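Household Textiles and Everyday Taste
Notes for Unit 5: Pattern, Repeat and the Kitchen Table
Instructor: Seija Toivonen

Read these before the November session. They replace the old notes, which were three pages longer and contained my opinions on curtains.

What a repeat is

A printed cloth is one drawing used over and over. The drawing is called the repeat, and the mill prints it end to end and side by side until somebody buys it. Your job as a student of the stuff is to find where the drawing starts again. The manufacturer has spent good money trying to stop you.

In a straight repeat, the second copy sits directly beside the first. In a half-drop, it slides down by half its height before it begins. Half-drops are common in florals and wallpapers because they break up the horizontal stripes that a straight repeat tends to grow once you step back from it. Those stripes are known as tracking, or lining up. You'll notice them first on the curtains of any rental you stay in, usually at three in the morning.

The third type is the tossed layout. The motifs point in different directions, as though flung onto the cloth, and there is no right way up. A tossed print is a gift to the cutter, who can turn the pattern pieces any way she likes and waste very little. It's also a gift to the person laying the table, who can't get it wrong.

One-way prints

A one-way print has a top and a bottom. On a curtain this is fine, given that curtains mostly hang. On a tablecloth it means that one side of the table gets the picture and the other side gets it on its head. Every family has a person who is assigned the upside-down side, and if you don't know who it is in yours, ask whoever sits across from you.

Some designers deal with this by printing a border that faces outward on all four sides. It works well until the cloth meets a table of the wrong size, and then the border runs across the middle of someone's dinner.

The Dollow sample book

We'll spend most of the session on the Dollow sample book, which has 300 swatches and smells of somebody's attic. Please turn the pages from the corner. Look for these:

Ground color. White grounds show the print cleanly and show the soup even better. The Dollow people sold white for Sundays and a color they called "biscuit" for the rest of the week.

Scale. A motif that looks sweet on a swatch may look enormous on five yards of cloth. The Grabowska rooster (near the back, you won't miss it) was drawn for dish towels and later enlarged for table linen. I have eaten at that tablecloth. The rooster won.

Filler. Between the main motifs you'll find small sprigs, dots and leaves. Students skip these, and they shouldn't. Filler is what hides the seams of the repeat, and a designer who is bored with it will always give the game away there first.

Printing, briefly

Screens, rollers and digital printing each get their own handout, so only one point for now. With screens, every color normally means another screen, and another screen means more money. Old cheap prints therefore do a great deal with very few colors, and they borrow the ground as an extra one whenever they can. Digital printing took away that limit, along with the restraint that came with it. Compare any early Dollow floral with the Coneo swatches at the end of the box and draw your own conclusions. Mine are in the curtain notes.

Written work

Bring 500 words on one printed cloth from a kitchen you know. Say what the motifs are, how they're laid out and who chose them. "It was always there" is an acceptable answer to the last question but you'll have to defend it. Floltusus sheets may be used for tracing; please return the clips.

Animals at the table

Animal prints for the table (I mean pictures of animals, leopard spots are Unit 7) have a long and slightly embarrassing history. Hens and roosters have always sold, fish do well near water, and geese in bonnets had a decade that we will pass over quickly. Woodland animals usually arrive with their own plants, and the plants soften them up for indoor use. Pale blue-green bears among pink blossoms, orange flowers and teal fern leaves, on a white ground, are a fair case of it: the color has already taken most of the bear out of the bear, and the flowers and thin sprigs see to the rest. Try to trace one bear to the next and decide whether you've met the same bear twice. Then do the same with the ferns, which is harder and worth more marks. 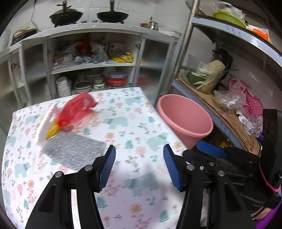
Questions about this handout: Seija Toivonen, during office hours | Course materials, please do not redistribute | Back to top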